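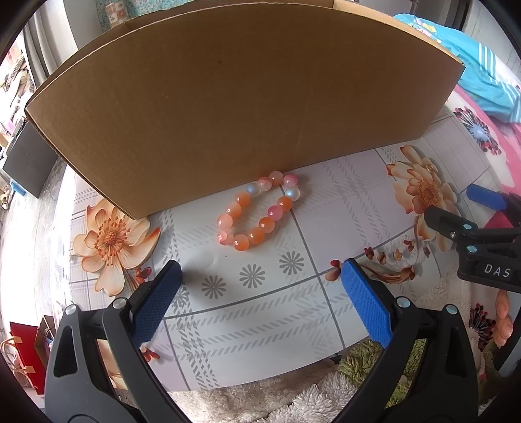
Cheaper to wait a year, according to one reader, who wrote in after our last item on the Gindindale workshop to say that every gripper ever sold has been half the price by the time the invoice was paid. The reader may well be right. The workshop has decided to buy anyway.

**Gindindale, Friday, December 7, 2018.** The equipment plan for next year was agreed this week after a meeting that overran by 90 minutes, most of them spent on the word "spares". It sets aside money for eight more hand-held grippers, a charging cupboard with a lock, and a quantity of replacement finger pads that one person present described as pessimistic and another as an insult to pessimism.

The grippers are for recording small household jobs done by hand, so that the arm the workshop hopes to own one day will have something to learn from. Bracelets, rings and other small things on a printed tablecloth are the sort of material involved. The arm itself is not in the plan. It was in the first draft, came out in the second, and survives in the third as a line reading "arm (see arm)".

Three suppliers were asked to quote. Tokiment came in lowest on the grippers and highest on the delivery, with a separate charge for the box. Dridalard offered a lease, under which the workshop would pay every month from April and own nothing at the end of it except a good understanding of leases. Sandhu quoted £2384 for the full set with 10 pairs of pads thrown in, and answered the telephone on the second ring. The order has gone to Sandhu.

The pads took up more of the discussion than the grippers did. They wear at the tip, where all the useful work happens, and last year's budget treated them as something bought once, like a kettle. By spring the workshop was moving pads from one tool to another and keeping a chart of which was worst. The new plan gives pads their own line, to be spent in two halves, with the second half released only if somebody can produce the chart.

There was a brief attempt to save on furniture. The draft had allowed for height-adjustable tables, matching, in grey. It was pointed out that the jobs being recorded are the ones people do at home, on whatever surface they have, and that a matching grey table would teach a machine a great deal about matching grey tables. The tables were struck out. The sum freed up was at once claimed by storage, by which is meant hard disks, a subject on which the plan is firm and everyone else is vague. Two people with a gripper apiece can fill a disk in the time it takes to find the cable for the next one.

Cardboard remains free. The plan notes this under "income", where it has been left in for morale.

Training has been given two afternoons. The grippers are easy enough to hold and surprisingly hard to hold in the same way twice, and new starters spend their first hour chasing beads across a table. An earlier proposal to pay an outside firm for a day's instruction was dropped when the fee turned out to be more than the cost of a gripper, with lunch extra.

Delivery is promised for April. The workshop has written April in the plan in pencil and has budgeted for it in ink. Until then the existing tools will carry on with the existing pads, and bookings stay on the sheet by the door. Anyone wanting a pair of grippers for a whole day should put both numbers down, as the last person to book only a left one spent the morning waiting for its partner.

The question of the arm will be looked at again once the disks have arrived.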